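Luten Shared Workshop: Two-Arm Bench Build
Progress report to the Proka Community Fund, period ending August
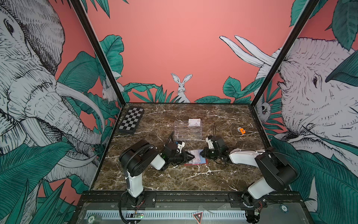
Figure 1. The bench with both arms mounted on the front rail. The card holder lies between the grippers, with the clear tiered stand behind.

1. Purpose of the grant

The Fund provided $2000 towards the construction of a two-arm work cell at the Luten shared workshop. The cell is intended to give members a permanent bench on which to learn programming for small handling jobs. The first job agreed with the Fund is card sorting: cards are to be taken from a holder and set upright in the slots of a display stand.

2. Work completed

Both arm bases are fixed to the front rail with brackets and screws. An earlier plan to bolt them directly to the tabletop was dropped after members objected to drilling the marble. The black posts are in position and the wall panels are fitted. The jungle mural was chosen by a vote of members and was supplied at no charge to the grant.

The controlling software, known in the workshop as Nuvatham, now runs both arms from a single program. Members can record a movement by hand and replay it at reduced speed. A checkerboard is kept at the back left of the table for camera calibration, and this step is repeated at the start of each Saturday session.

3. Results to date

In the most recent set of trials, 70 attempts were made to place a card in the upper back slot of the stand. Of these, 19 failed. Most of the failures occurred while the card was being picked up, when the fingers closed on the holder as well as the card. Placement in the lower slots has been tried only informally and no figures are reported.

4. Matters outstanding

Cable routing requires further attention. The cables at the wrists limit how far each gripper can turn, and longer leads have been ordered from Pangilinan Electrical. The small circuit board near the left base is to be moved into a covered box before general access is allowed. The written induction for new users is in draft.

5. Expenditure and next period

Spending remains within the approved budget. Three tasks are planned for the next period: completing the cabling, repeating the trials with softer finger pads, and opening the bench to inducted members on weekday evenings. The Fund's approval is sought to carry the unspent balance forward for the purchase of the pads.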